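Section 2. Comparing grippers on the bottle shelf

Use this section when you have to choose between the Vivusen and Kurian grippers for shelf work, or when someone has already chosen and you would like to check. Both makers publish a grip rating. Neither rating was taken with a bottle of drinking water standing among other bottles of drinking water, so treat both as advertising until you have your own results.

You will need the arm, both grippers, the Tadel controller and a stocked shelf. Complete Section 1 (mounting and emergency stop) first.

2.1 Setting up the shelf

1. Stock the upper shelf with full bottles in thin, clear plastic. Green-label water and cola both suit.

2. Stand the water bottles shoulder to shoulder, in a slightly staggered line. A neat row with a hand's width between bottles will make any gripper look clever.

3. Leave the front of the board bare, so a bottle can be drawn forward before it is lifted.

4. Turn some labels to show the logo and others to show the small print. If the vision software only recognises the logo, you want to find that out now. 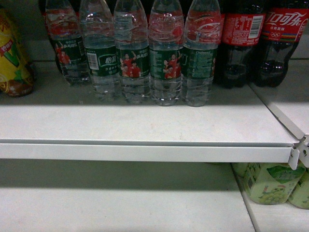
Skolumstead, September

The layout in 2.1 replaces the one in the earlier guide, which used a single bottle in the centre of the board. Ravindran Raju ran the old layout with both grippers and got near-perfect scores from each. He didn't believe them, and neither should you.

Note: Clear plastic takes on the colour of whatever stands beside it. Red from a cola label can show up in the next water bottle. Don't tune the colour settings to get rid of this. The next shelf will have something else on it.

2.2 Running the grip test

1. Fit the first gripper and tighten the wrist bolts by hand, then by a quarter turn with the key. Check that the cable has slack at full reach.

2. On the Tadel controller, open Grip and set the closing force to 2. Ignore the Auto setting. It is said to learn the right force as it goes, but we have yet to see it settle on one.

3. Choose a bottle at the front of the group for the first run. Leave its neighbours where they are.

4. Bring the gripper in from above and to one side at slow speed. Stop before contact and check the clearance to the bottles behind.

5. Close on the upper part of the bottle. Wait for the controller to report a steady grip before you go on.

Caution: Keep hands off the shelf while the controller shows Ready. Ready means the arm may move without further warning.

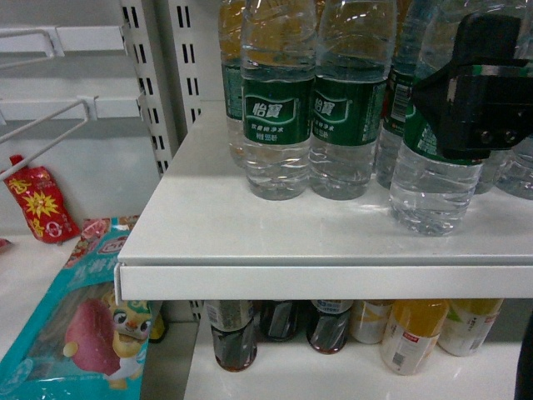
6. Look at the plastic on both sides of the contact area. A slight dent that springs back is fine. A crease is a fail, even if the lift goes well.

7. Lift, hold for 12 seconds, and set the bottle back on the board. Write down any slip, tilt or contact with another bottle.

8. Repeat for every bottle on the upper shelf, then change grippers and start again from step 1. Restock with fresh bottles first – a bottle that has been squeezed once is softer the second time.

Note: A steady grip message only tells you the motor has stopped closing. Charalambos Balaskas has a log full of steady grips on nothing at all.

2.3 Checking the camera view

1. Park the arm well clear of the shelf and save a reference view. The head camera should see the upper shelf, the front lip and the drinks on the shelf below.

2. Don't worry if the caps are out of view. Both grippers close below the cap in this test. If your software insists on seeing caps, raise the camera and repeat the whole test, including the runs you were happy with.

3. Compare the detected outlines with the real bottles, paying most attention to those partly hidden by a neighbour.

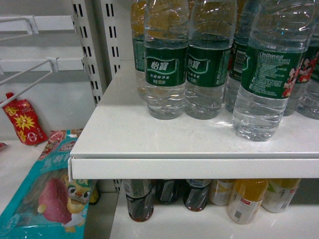
4. Check that nothing on the lower shelf has been marked as a target. Dark bottles under the lip are a common false pick, and so are snack bags off to the side.

5. Save the view under the gripper's name. The two grippers block different parts of the camera's view on approach, and a shared file will favour whichever was fitted first.

2.4 Reading the results

Count creases and knocked neighbours before you count successful lifts. If the two grippers come out close, run the test again with the shelf restocked by a different person. If they still come out close, pick the one whose finger pads you can replace without sending the unit away.

Don't carry results over to the lower shelf. The approach is tighter there and needs the settings in Section 3.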